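Ticket 1148: Jaw width reading stays too large after closing on small beads
Project: Stundik hand-held gripper, home build
Category: Hardware / calibration
Status: Solved by reporter
Opened: 21 June 2026

Description of the problem

I have built two Stundik grippers at home, with the Skirden encoder boards and the blue pads from Quezada. I finished both of them in February and they worked well with big objects: cups, boxes, a tennis ball, a folded towel. Now I try small things and I have a problem with the width value in the log.

When I close the jaws completely with nothing between them, the log shows 0.0 mm or 0.1 mm. This is good. When I close on a thin thing, for example a string of beads, and after that I release the bead and close again on nothing, the log shows between 1.5 and 2.3 mm. The jaws are fully closed at this moment, I checked it with a strip of paper and I cannot pull the paper out. So the mechanical part is closed and the number says it is open.

It happens on both grippers, but on the second one it is much smaller (0.4 mm at most). If I restart the logger, the value is good again until the next small object.

My setup

Gripper: Stundik, parallel jaws, printed arms, four pivot bolts
Encoder board: Skirden, on both grippers
Pads: Quezada, blue, ribbed
Logger: Avance, version 27, default settings
Power: USB from the laptop, cable of two meters

The place is a bedroom, on a table with a tablecloth, with daylight from the window. I write this because in an older ticket somebody had trouble with strong lamps, and I do not use any lamp.

How to repeat it

1. Start the logger and wait until it shows "ready".
2. Close the jaws on nothing. Write down the value.
3. Close on a string of beads, lift it a little, put it down, open.
4. Close on nothing again. Write down the value.

For step 3 I use wooden prayer beads, because they are hard and the size is almost the same from bead to bead. I hold them only with the tips of the pads.
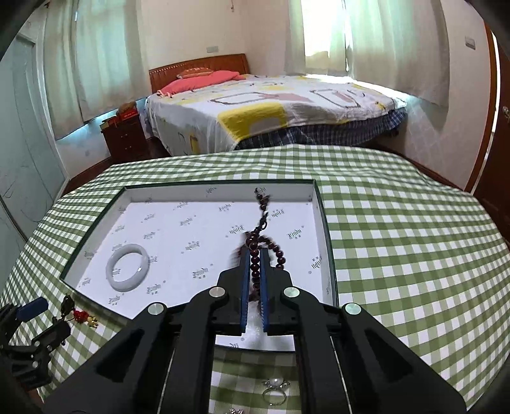

Step 3 with the wooden beads. The second gripper is at the left.

With the prayer beads I get the error almost every time. With a pencil I get it sometimes. With a tennis ball I never get it.

What I tried before I opened this ticket

Changed the USB cable and the USB port. No difference.

Changed the two encoder boards between the grippers. I expected that the large error would move together with the board, but it stayed with the same gripper. So I think the boards are fine.

Set the filter in the logger from the default to 200 ms. The curve is smoother, but the wrong value at the end is the same.

Read the raw counts in place of the millimeters. With closed jaws after a start, the raw value is 805. After the beads it is higher, and it does not come back to 805 even if I press the handle very hard. This is the reason I do not believe in a software problem. The magnet is really in another position, or the arm is.

Reply from support

Thank you for the clear report, this saves us a lot of questions. We agree that it does not look like the board. Please check these points, in this order:

- Is the magnet glued into the pivot, or only pressed in? With the early Skirden parts the hole was printed slightly too wide and the magnet can turn when one jaw is loaded more than the other.
- Are the four pivot bolts tightened equally? A loose one lets the arm tilt when you hold something only with the tips.
- Please also try something that fills more of the pads, so the load is not only on the tips. If the error goes away with that, it tells us something about the tilt.

A restart should not repair a turned magnet, by the way. The logger takes the first closed value as zero when it starts, so it only hides the difference. Please compare raw counts and ignore the millimeters for now.

Reporter, first answer

Thank you for the fast help. I did not know that the zero is taken at the start. Now I understand why the restart "repaired" it every time, and I compare only raw counts from here.

Magnets: on the bad gripper it is only pressed in. On the other one I put a drop of glue in February, I had forgotten this completely. I made a thin line with a white marker over the magnet and the pivot before I did the next tests, so I can see if it turns.

Bolts: all of them felt tight by hand. I went over them with the key and one took a quarter turn more. After this the error was a little smaller, from 2.3 down to 1.9 mm, but still there.

For the wider load I looked for something that is soft as a whole but hard in each piece, and I took the pearls. They come together in a bunch, so the pads have contact with many of them. I keep everything inside the lid of the box, otherwise small things roll under the bed and I lose the evening.

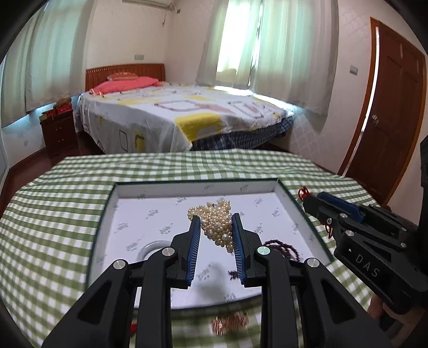

With the bunch, the raw value came back to 805 in most of the tries, and one time it was only one count higher. Then I went back to the wooden beads at the tips and the error was there again with the first try. After three tries the white line on the magnet was not straight anymore. It is a very small step in the line, but I can see it without a magnifying glass.

Reply from support

That is your answer, then. The tip load twists the pivot a little and the magnet stays behind. Please take it out, clean the hole with alcohol, and glue it in with a small drop of slow epoxy. Avoid super glue if you can. It becomes brittle, and the fumes leave a white film on the encoder chip. Let it cure overnight, then run the jaw calibration in Avance again, because the magnet will not sit at the same angle as before.

Please put the bolts back to the same tightness on both grippers as well. If the arm does not fall down by its own weight when you hold it sideways, it is too tight.

Reporter, second answer

Done. I used the slow epoxy and waited until the next evening. The bolts were too tight on the bad gripper after my quarter turn, so I loosened all four and started again from zero.

After the new calibration the closed raw value is not 805 anymore, as you said, but it is stable. I closed on the prayer beads at the tips many times, also with a quick release, and it comes back to the same count. The pencil is fine also.

On the second gripper there is still a small difference, at most 0.2 mm. I think this is the pad, which is pressed flat by the bead and needs a few seconds to recover. If I wait before I read the value, it is gone. For my use this is good enough and I will not open another ticket for it.

One wish for the build instructions: please write in the step with the magnet that it must be glued. At the moment there is only "insert magnet", and I inserted it.

Support: The build page is changed now, with the type of glue. Closing the ticket. Please reopen it if the count moves again.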